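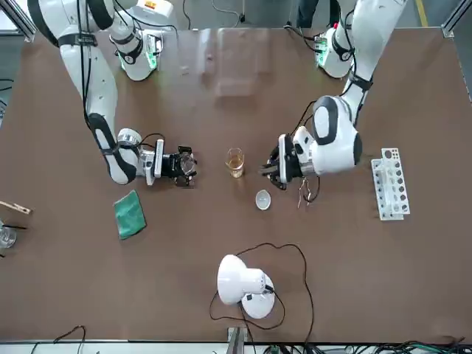 Mumau Foundation opens bursary round for regional science students

Hokcombe, 22 February 2018

The Mumau Foundation has opened applications for its regional science bursaries, which help students from country districts meet the cost of living away from home while they complete a laboratory-based diploma or degree. Fourteen bursaries will be offered for the coming academic year, four of them set aside for students enrolling in chemistry.

Each bursary pays $400 a fortnight during teaching periods and may be put towards rent, travel, textbooks or child care. Recipients are not required to account for individual purchases, and the payment does not have to be repaid if a student changes course within the same institution.
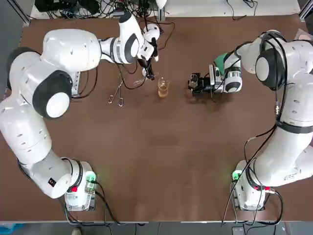 Applicants must have lived for at least two of the past five years in one of the seven participating districts, which now include Atport and the outlying towns along the Hokcombe line. School leavers and mature-age students will be assessed on the same terms. Part-time students may apply for the first time this year and will receive half the full-time rate.

"Families in our region have told us that tuition is seldom the expense that stops a young person from enrolling," the Foundation said in a statement. "It is the bond on a flat, the bus fare home and the weeks before the first pay from a casual job. The bursaries have been organised around those costs."

The Leung Trust will again fund a travel supplement for students whose family home is more than three hours by road from their campus. No separate form is needed, and eligibility will be worked out from the address given in the main application.

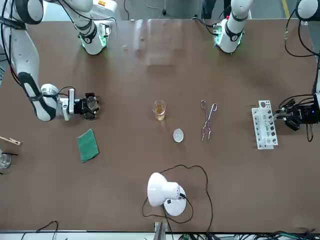
Applications should include a copy of the student's offer or enrolment letter, proof of address and a short statement of study plans. Academic results will be considered but carry less weight than financial need. Interviews will be held by telephone, and all applicants will be advised of the outcome in writing. Payments to continuing recipients will run until the end of the teaching year in December.

Application forms are available from the Foundation's Hokcombe office, from public libraries in the participating districts and from school careers advisers.

Media enquiries: Communications Office, Mumau Foundation, Hokcombe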